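Gripper fingers: spares, coatings and what to put in next year's budget

Posted in: Buying and budgeting

fenland_tinkerer
Hello all. I've been asked to put together next year's equipment request for our door-opening work, and I'd be very grateful for a sanity check before I send it upstairs. We run one arm on a mobile base and it spends its days pressing on levers and thumb-turns in an ordinary corridor, so the fingers take most of the punishment. I've had two quotes for replacements. Fludix want 160 a pair for coated ones with a slot through each finger, and Melnyk want 200 for something very similar with a softer tip. I was thinking of 3 pairs to see us through the year. Does that sound mad? (All in pounds, before VAT.)

marrowfat
Not mad at all, but I'd go for the cheaper ones and buy more of them. We had the soft tips from Melnyk and they were lovely on mugs and boxes and thoroughly disappointing on door furniture, as they fold just when you want a bit of push. I'd also ask whether the price includes the screws. Ours didn't, and the odd size held us up for a fortnight.

Binholm_bench
I'm going to disagree with marrowfat, in a friendly way! The soft tips are kinder to the handles, and if you're working in a building that other people use, that matters more than the finger. We had to pay for a lever once and it came out of the same pot as our spares. It was not a nice meeting.

marrowfat
Fair enough, though I'd say that's down to the force limit and not the tip. Turn it down and you can use whatever you like.

Binholm_bench
Up to a point. Turn it down too far and the latch won't move, and then you're back where you started with a very gentle robot standing at a closed door.

oldpedal
Has anybody tried the Flidari plate? It goes between the base block and the fingers and lets you swap a pair over without taking the whole lot off. I think we paid 400 for ours, which made me wince, but we change fingers between jobs most afternoons and I wouldn't go back. If you only ever do doors it's probably a luxury.

fenland_tinkerer
Thank you all, this is just what I was hoping for. We really do only do doors, so I'll leave the plate off this time and put it down as a wish for later — I know my head of department, and one nice-to-have is one too many in December. I'm leaning towards the Fludix ones. The slots have never given us any trouble. The finish is another matter, and the inner edges near the tip on our present pair have chipped through to lighter grey in places. I'll ask for a price without the coating as well, and see whether they'll knock a bit off for it.

marrowfat
Is the chipping only on the inner edges? If so I wouldn't replace them yet, I'd just keep an eye on them.

fenland_tinkerer
That's where I've noticed it, yes. You may well be right, and I could perhaps order two pairs now and hold the third back until spring. Lever handles will stay on the list whatever happens, with the thumb-turns after that, so I'd like to have at least one fresh pair in the drawer before we start.
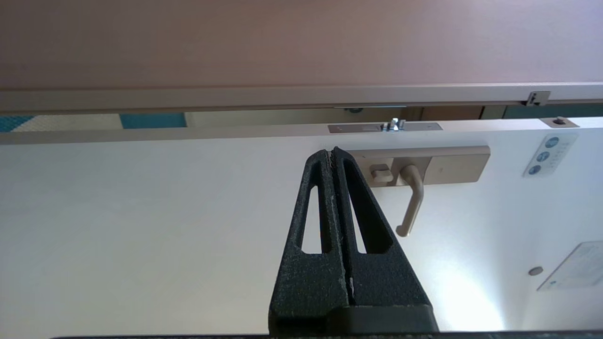

I'll write to Fludix this evening and ask about the screws too, and I'll come back and post what they say.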